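A Day at the Findivent Trade Market (and What I'd Do Differently)

So many of you asked on Instagram how I find the things we carry in the shop that I figured I'd finally write up a buying trip properly. I went to the Findivent market in December, which was my second time there as a shop owner and my first time going with a real budget and an actual list. Grab a coffee, this got long!

If you've never been to a wholesale market, picture a craft fair the size of an airport where you can't take anything home with you. You walk around, you touch everything, you write orders (or you don't), and then boxes turn up at your back door weeks later when you've half forgotten what you bought. You need a badge to get in, and to get a badge you need your resale certificate and something with your business name on it. I brought a utility bill and a business card. They wanted the certificate and waved away the rest.

Getting in

Doors opened at 8 and I was in line before that with a granola bar and the wrong shoes. I say wrong, they were cute boots, and my left heel was done for by lunch. I spent the first stretch just walking with my hands in my pockets. Last time I wrote an order at the third booth I came to, and then found nearly the same candles two aisles over with a much lower minimum. So this time I made myself do a full lap before talking numbers with anybody. It's hard! Everyone is so friendly and they all have little bowls of chocolate.

My list had four things on it: taper candles, kitchen linens, something new for the kids' shelf, and wrapping paper that doesn't rip when you look at it. I stuck to it pretty well. There was one detour into brass bells that I won't be going into.

The booths I stopped at

Trunda was the one I'd circled on the map beforehand. They do linens, mostly tea towels and aprons, and I'd only ever seen them online. The colors are much softer in person, especially the rust one, which looks almost orange on their website and is really more of a baked clay. Their opening order is 20 pieces, and you can mix colors, which for a store my size makes all the difference. I've passed on so many lines I loved when they wanted a full case of each color. I don't have room for a case of mustard aprons. I live in the back half of this building and there are already boxes under my bed.

I asked them how they handle reorders in the busy season and the woman at the table pulled out a calendar and showed me their cutoff weeks. Please ask this question if you go to one of these. I didn't ask it of anybody the first year and we ran out of our best selling towel right when people started shopping for gifts.

Then Yazdani, for paper goods. Their booth was tiny and packed and I had to wait for a spot at the table. The gift wrap is heavy, it folds with a nice sharp crease, and they sell it in flat sheets as well as rolls. I'm going with the flat sheets. Rolls eat up floor space and they get knocked over by every stroller that comes through the door. (I love the strollers, please keep bringing the strollers.)

The kids' shelf was harder. I looked at puzzles, stacking toys, a whole wall of felt food, and came away with one sample and a pile of catalogs. Everything I liked was priced so that I'd have to charge more than my customers want to spend on a birthday party gift. I know what y'all will pay for one of those, I've watched you flip over the tag.

What I spent

I'm going to tell you, since I always wished other owners would. I wrote $1,920 in orders across the whole day. That was a bit under what I'd set aside, and I left the rest alone on purpose for spring. On top of that there was parking, which was $23 (ouch), and a sandwich I'd like to forget.

Most places let a new account pay by card when the order ships, so none of it leaves the bank that day. It's very easy to feel rich at a market for that reason. I kept a running total on the back of my map in pen, and every time I wrote an order I added it up before I moved on to the next aisle.

The afternoon

After lunch I went over to the Stastia hall, the newer building across the walkway. It's more of a supplier side, with shelving, register systems, packing stations, shop lighting and that kind of thing. I'd skipped it completely the first year. I ended up staying until my feet gave out, and I got a price on slatwall hooks that's far better than what I've been paying. There's also a row of people who'll talk to you about shipping boxes for as long as you'll let them. I let one of them for quite a while and now I have opinions on tape.

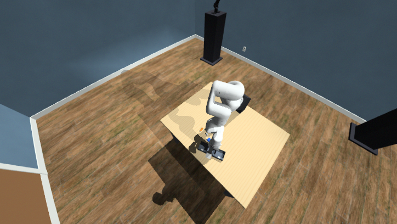 If you're thinking of going

Register early, the badge line for walk-ups was twice as long as mine. Bring a rolling bag for catalogs, and check first that it's allowed on the floor (it is at Findivent, but I've heard some markets are strict). Eat before you get there. Take a picture of each booth's sign before you take pictures of the products, or you'll get home with forty photos of mugs and no clue who makes them.

And wear sneakers. The towels should be on the shelf by the end of January, and I'm saving one of the rust ones for myself.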